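Forum > Motorsport > Single Seaters > Season talk
Topic: New qualifying format, good or bad for the small teams?

Pop_fan_95
Posted in October, 9:40 pm

Good evening to all. I am reading this forum for a long time but I do not write often, so please be patient with my English.

I want to talk about the new qualifying format in the Sturka Series. As you know, from next season there will be only one session of 11 minutes, and every car gets 2 sets of tires. Before it was three sessions with eliminations. The organizers say it will be more exciting for the people at the track. I am not so sure.

My team is Paniteck. It is a small team, and for them the old format was useful. In the first session they could learn the track, and in the second they could sometimes surprise a bigger car. Now they have two attempts, and if there is one yellow flag, the whole weekend is finished on Saturday's grid, so to speak. At the Pliritz circuit you cannot pass anyone after turn four.

What do you think?

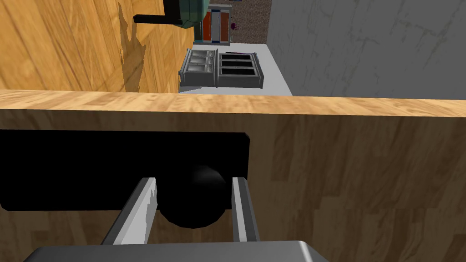
Gripper at the black knob, cabinet front behind (render)

slipstream_otto
Posted 9:58 pm

I do not agree with you. Paniteck was in the last four rows with the old format, so what do they lose? With a short session there is more chaos, and chaos is good for slow cars. Last season at Pliritz it rained in the final part of qualifying, and the small teams were already eliminated and watching from the garage. With the new format they would be on track when the rain comes.

Pop_fan_95
Posted 10:07 pm

This is a fair point about the rain. But it rains maybe one time in a season. Yellow flags we have at every race.

Also the big teams have better simulation, so they arrive with the car almost ready. A small team needs laps. If you take away the laps, you help the team which needs them least.

box_box_lena
Posted 10:15 pm

Can somebody explain the tire rule to me? I read the regulation two times and I still do not understand it. If a driver damages one tire in the first attempt, can the team take a single tire from the race sets, or must they use the complete second set?

slipstream_otto
Posted 10:21 pm

Complete set. Single tires cannot be mixed, it is in the part about marking. And if you use a race set in qualifying, you start from the pit lane. I think this is too hard, but it is the rule.

box_box_lena
Posted 10:24 pm

Thank you, now it is clear. Then I agree with Pop_fan, it is a bad rule for anyone who locks the brakes going into turn one. My favorite driver does it every weekend :) 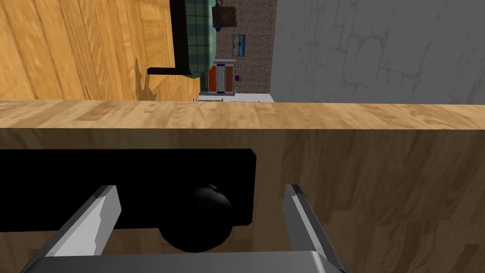

And I want to add something about the traffic. There will be the full field on track together, and Pliritz has a lap of 95 seconds. Everyone will wait until the end to get the best grip. They will all drive slowly in the last sector to make a gap, and somebody will cross the line too late. We have seen this in many other series and it was not exciting, it was only annoying.

gravel_trap
Posted 10:40 pm

You people complain about everything. Three years ago this forum was full of topics saying that qualifying is too long and boring. I remember because I wrote one of them. Now it is short and it is also wrong.

I was at the track last season with my son. The old format took 60 minutes with the breaks, and for half of this time we looked at an empty straight. A ticket is not cheap. I prefer 11 minutes where all the cars are running.

Pop_fan_95
Posted 10:52 pm

I did not write any of those topics, so please do not put me in the same bag. I understand that for the people in the grandstand it can be better. But there was a middle way - for example two sessions, with no elimination, and the best lap counts. The cars would be running and the small teams would have more laps.
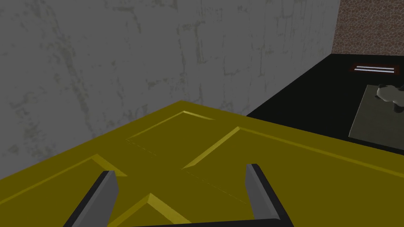 I even wrote this idea to the series by email in the spring. I received an automatic answer with a discount code for a cap.

slipstream_otto
Posted 11:01 pm

Two sessions I could accept. But then you need more tires, and more tires cost money, and it is again the small teams who must pay. Did you think about this?

Pop_fan_95
Posted 11:06 pm

One set for each session, so the same number of tires as now.

slipstream_otto
Posted 11:09 pm

OK, that would work. I still believe that Paniteck will start from the last row in any format.

box_box_lena
Posted 11:13 pm

Does anyone know if the test before the first race is open to the public? The page with the tickets shows nothing yet.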